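A Conversation with Jyoti Rawat on Tenant Defense and the First Court Date

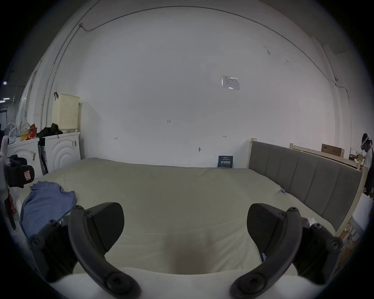

Jyoti Rawat has practiced housing law in Hemmin for 11 years. She joined the Barkum Legal Aid Office as a staff attorney and now supervises its tenant defense unit, which represents renters in eviction, repair and security deposit cases. The office spoke with Ms. Rawat for its year-end newsletter about the work of the unit, the cases that have shaped her practice, and the advice she gives to clients before their first hearing.

Ms. Rawat did not set out to be a housing lawyer. She began in the office of Satish Dhillon, a general practitioner whose clients were mostly small contractors and shop owners, and she spent her first years drafting leases and collecting unpaid invoices. "I wrote a good many leases for landlords," she said. "I knew which clauses were there to be enforced and which were there to be frightening. When I moved to the other side of the table, I already knew how the document had been put together."

Her first eviction trial concerned a family that had withheld rent over a failed boiler. The landlord's attorney argued that the tenants had never given written notice of the problem. Ms. Rawat had found the notice the evening before, in the form of a text message to the building manager, who had replied with a thumbs-up. The judge accepted the exchange as notice and dismissed the case. "I had prepared a 10-page brief on the duty to repair," she recalled. "The judge asked me two questions, and both were about the text message."

The tenant defense unit opened more than 1,000 files in its most recent reporting year. Many were resolved by agreement before trial, often with a payment schedule and a promise that the court record would be sealed once the schedule was completed. Ms. Rawat regards the sealing provision as the most valuable term in most settlements. A filed eviction can follow a renter through every later application, she explained, even where the tenant paid in full and never moved out.

"Clients want to talk about the money, and I understand that," she said. "I want to talk about the record. The money is a problem for this year."

The most demanding matter of her career was the Nistaner Court litigation, in which 90 households challenged a set of monthly fees added to their rent after the complex changed hands. The unit handled the case with Grigore Onu, a former trial attorney who returned from private practice to serve as co-counsel. Mr. Onu took the depositions and Ms. Rawat argued the motions. The parties settled after the court ruled that two of the fees had no basis in the written leases.

Mr. Onu said that the outcome depended on the quality of the files. "Jyoti had every lease, every addendum and every ledger in order by unit number before we filed," he said. "Opposing counsel would ask for a document and she would give them the page. It changes the tone of a case."

Asked what a tenant should do on receiving a summons, Ms. Rawat was direct. The tenant should read the date and the courtroom number, call a lawyer or the office's intake line the same day, and appear in court even if the rent has since been paid. Default judgments entered against absent tenants remain the hardest cases to repair. She also asks clients to bring the lease, any receipts, and printed copies of messages with the landlord. Phones run out of power in hallways, she noted, and a clerk cannot stamp a screen.

She is equally firm about moving out. A tenant who intends to leave should give written notice, return the keys to a named person and ask for a receipt. Much of the unit's security deposit work turns on whether anyone can prove the day the keys were handed over.

Ms. Rawat now trains the attorneys who join the unit. Each new lawyer observes the morning calendar before handling a case, and each conducts a practice cross-examination with Minoru Hattori, the unit's senior paralegal, who plays the landlord. "He is a very difficult witness," Ms. Rawat said. "He remembers everything except what you need."

Pramila Malhotra, who completed the training last December, has since tried four cases. She credits Ms. Rawat with teaching her to ask for a short adjournment when a client needs time to understand an offer. "I thought asking for time looked weak," Ms. Malhotra said. "She told me that the client has to live with the agreement, and I get to go back to my desk."

In the coming year Ms. Rawat expects to spend more of her time on repair cases, where tenants wish to remain in their homes and need an order directing the owner to act. Her office is also preparing a revised guide to answering an eviction complaint, which will be available at the intake desk and at the clerk's counter in Hemmin.

Published 26 December 2020 by the Barkum Legal Aid Office. This article is for general information and is not legal advice.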